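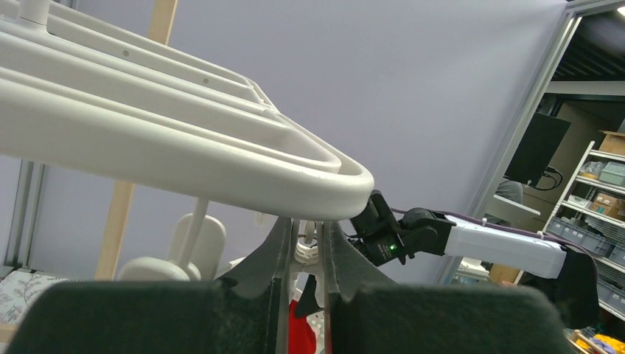 Drying laundry indoors without damp

Washing dried inside a house gives up its water to the air of the house. If that water is not carried outside or collected, it settles on the coldest surfaces, usually window reveals, outside corners and the wall behind a wardrobe. The steps below deal with a single load in a room with one window. They assume no tumble dryer.

What you need

A drying rack or a set of hangers
A hygrometer (any cheap digital one will do)
Kitchen or luggage scales
A small fan
A dehumidifier, if the room has no window that opens

Step 1. Find out how much water you are dealing with

Weigh the dry load before it goes into the machine, then weigh it again when it comes out. The difference is the water that has to leave the fabric. One gram is one millilitre, so no conversion is needed. A single bath towel on my scales held 339 g after a normal spin. Do this once for a typical load and write the figure on the inside of the cupboard door.

If the figure looks high, run a second spin before changing anything else. Spinning removes water as liquid, which takes far less energy than evaporating it. Check the care label first, as wool and some linings should not be spun fast.

Step 2. Choose the room

Use the smallest room that has an opening window or an extractor fan and a door that shuts. A bathroom is often suitable. A bedroom is a poor choice overnight, because the people sleeping in it add moisture of their own. Avoid a north-facing room with solid walls unless it is heated.

Shut the door before hanging anything. Warm damp air moves readily to colder parts of the house and condenses there, often in a room that gets little use. A draught strip along the bottom of the door is worth fitting if you dry indoors all winter.

Step 3. Hang for airflow

Leave a gap between garments. Two layers of wet cloth pressed together dry at the outer faces only, and the inner faces start to smell.

Shirts: on hangers, top button fastened, cuffs undone.
Trousers: by the waistband, pockets pulled out.
Jumpers: flat on a mesh shelf or a dry towel.
Towels: over two rails, so that the halves do not touch.
Socks: by the toe, on the lowest rail.
Sheets: folded once over the longest rail, then turned halfway through.

Keep the rack off the wall by at least the width of your hand. Do not drape anything over a radiator. It blocks the heat to the room and drives off the moisture in one burst, faster than a slightly open window can clear it.

Step 4. Move the air

Set the fan on the floor at one end of the rack, pointing along the garments and slightly upwards. Low speed is enough. The aim is to replace the saturated layer of air next to the cloth, and a strong blast mostly pushes sleeves together.

With a window: open it a little at the top and keep the heating at its usual setting. Cold outdoor air holds little water even when the forecast gives a high humidity – once it has warmed up indoors it will take up a good deal more.

With a dehumidifier: keep the window shut. Running both means drying the air of the street. My own unit is an old Irkex with a laundry setting, which ignores the humidistat and runs until the timer stops it. Empty the tank first.

Step 5. Watch the hygrometer

Place it at head height, away from the fan and the window. Take a reading before you start. It will climb for a while after the washing goes up, then level off and fall. When it has come back to the starting reading the load is usually dry, apart from waistbands and thick seams.

In my back room in Grondness the starting figure in October is 46 per cent. With the fan and the window, a mixed load takes 9 hours to bring it back there. Yours will differ with the house and the weather, so keep a note of a few loads.

Faults

Sour smell: drying too slow. Increase the gaps and add the fan.
Stiff towels: shake them hard before hanging and again when nearly dry.
Water on the window in the morning: wipe it off, wring the cloth out in the sink, and open the window further next time.
Marks at the shoulders of knitwear: dry it flat.

Thanks to Effie Farquharson for the correction on wool in step 1.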